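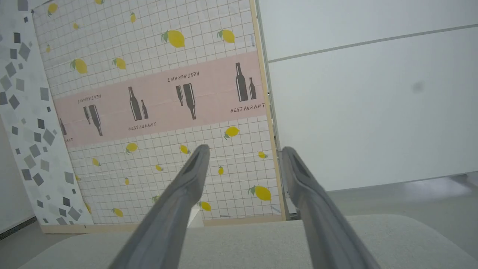 Search this site Search

How to break in a new clarinet reed (the quick version)

October
By Anisa Wattimena

New reeds are not ready to play. Don't open the box the night before a concert and grab the first one, I did that at the Trekville wind day and squeaked all the way through the slow movement. Give yourself a week. You need a flat surface, a glass of lukewarm water, a pencil, a clock, and a clean sheet of paper. Grid paper is best, the thin gray kind like the lines behind the lemons on that wallpaper, as the squares give you a ready made chart. One row per reed, one column per day.

What you need

Box of reeds, your usual strength. Don't change strength and brand in the same week or you won't know what did what.
Reed case with flat slots. Not the plastic sleeves they ship in.
Very fine wet and dry paper, optional.
Piece of glass, or a small mirror.
Pencil. Not pen, ink runs when the reed is wet.

Day 1

Take out four reeds. Not the whole box. Number each one on the back, down at the thick end. Put the date on as well if there's room.

Soak in water for a minute or two, tip first, then flip it so the other end gets wet too. Some people just use their mouth. Fine for later, but for day one I like water, it goes in more evenly.

Lay the reed flat on the glass. With your thumb rub from the thick end toward the tip, light pressure, maybe twenty strokes. This closes up the fibers a bit. Don't drag backward over the tip, you'll tear it.

Now play. Two minutes, tops. Middle register, mezzo piano, long notes. Low G up to throat G and back. No high stuff, no tonguing exercises. It will feel stuffy or buzzy and that tells you nothing yet so don't throw it out.

Wipe it, lay flat, let it air for a few minutes, then case.

Write one word on your chart. Mine say things like "stuffy", "ok", "bright", "ugh".

Day 2

Same again. Soak a little less. Play about five minutes each. You can go over the break now, slurred only. Check that the tip isn't wavy. If it is wavy put it back in the water till it flattens out, then play.

Days 3 and 4

Up to 9 minutes each. Add light tonguing. Add soft attacks on high C, that's the real test, if it speaks at pianissimo the reed is going somewhere.

Test the balance: turn the mouthpiece a little to one side in your mouth and play open G, then turn it to the other. One side closed off and dull? That side is too heavy. Take off a tiny amount on that side with the fine paper, a few strokes, then test again. Stop before you think you should. You cant put cane back.

Days 5 to 7

Normal practice, but swap reeds every fifteen minutes or so. By now you'll know which one is the concert reed. Mark it with a star. Then don't use it for scales! Save it for rehearsals and the performance.

If something is wrong

Squeaks on every reed: probably not the reed. Check the ligature, check that a pad isn't leaking, check you haven't got the reed on crooked. The tip should line up with the mouthpiece tip with only a hair of black showing.

Too hard: rub the flat back on the fine paper, four or five times, whole length. Try again tomorrow.

Too soft: clip it. I have a Pandent trimmer, any decent one does the job. Take off less than you'd think.

Warped back: put it on the glass and press. If it rocks it's warped. Few strokes on the paper until it sits flat.

Good yesterday, dead today: weather. Keep the case closed and try again in the evening.

How long will they last

Depends how much you play. I get two to four weeks of daily use if I rotate. My stand partner Anisa Entili (yes, two Anisas in one section) plays hers till they go gray and still sounds better than me, so take all this with some salt.

Start the next four before the first four die. Monday is my new reed day, stick to one day and you'll never be caught short. Always have at least two playable reeds in the case on concert day, one on the clarinet and one already wet.

Bass clarinet is the same routine, longer soak, maybe three minutes. E flat, shorter soak and be gentle with the tip, they chip if you look at them wrong.

Will do synthetic reeds seperately when I get time.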